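Friday, kitting bench, Drakthorpe

Second week with the sorting cell from Stotgate. It filled 2,112 small parts orders since Monday, and the old bench made 2,000 in a good week. Refilling the organizer boxes is still handwork, so two of us moved from picking to refilling. 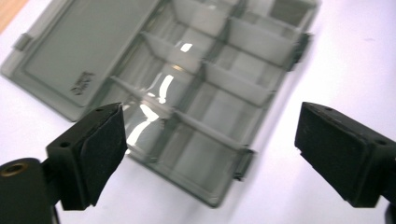 Halyna Sydorenko does not like this change. She told me at lunch that picking let her walk and talk, and now she stands in one place and waits for a lamp. She wants to swap tasks every two hours - I agree, and will ask on the Bimport call.

To do: new labels, order 100 spare dividers.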